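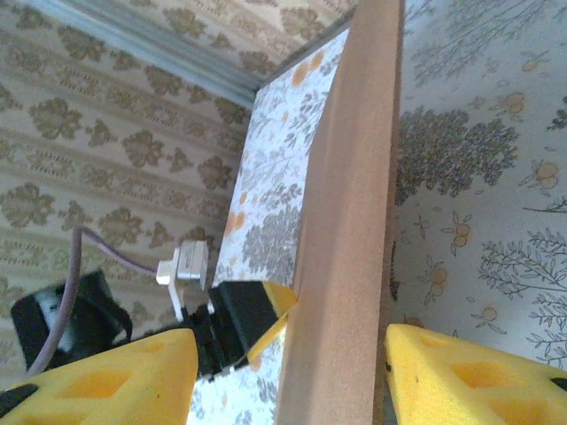 Keep the paper away from the joint, Vibeke Grímsdóttir told us when we printed our first instruction sheet, and let the board carry the load. Her letter is still pinned above the cutting bench, and the sheet was rewritten to match it.

About Hemance

Hemance makes and supplies room boxes, partitions and printed papers for miniature interiors. The workshop is at Rallasgate, on the ground floor, with the paper store behind it. Oluf Kragh cuts board and Ragnheiður Norðdahl draws and prints the papers. Orders and returns are handled by Steinar Hjaltested.

Board

Partitions and outer walls are cut from fibreboard with one smooth face chosen as the show side. Edges are left square and unsealed unless the order states otherwise. Board moves very little along its length, but a panel stored leaning will bow, so stock is kept flat and weighted. Panels are checked against a steel square before packing. A panel that rocks is recut.

Partitions are supplied loose. They are not glued at the workshop, as many customers paper both rooms before fixing the wall between them. Dry-fit first, mark the position lightly in pencil, then remove the panel and paper up to the line.

Papers

The range includes damasks, stripes and striped damasks in cream, tan and olive. Medallion patterns are printed to a fixed repeat, which is given on the back of each sheet. Start at the most visible corner and work outwards, so that any mismatch falls behind the door or chimney breast. Where the same paper is used on adjoining surfaces, a narrow painted trim covers the join. Pale blue-grey is our usual trim colour, and others are mixed to order.

Paste should be thin and applied to the board. Printed sheets stretch if soaked. Spare sheets from one print run should be bought together, as the cream ground varies slightly between runs.

Kits and spares

The Vastdale kit is a single room with one partition. The Mugo kit has two rooms and a removable front. Spare panels for both are held in stock, and the sheet number for paper orders is 1421. Minimum trade order is 20 sheets, mixed patterns accepted.

Visits

The workshop counter is open on Wednesday afternoons. Bring the old panel if a replacement is needed, including any broken pieces. The workshop closes for August, and orders received then are cut in September.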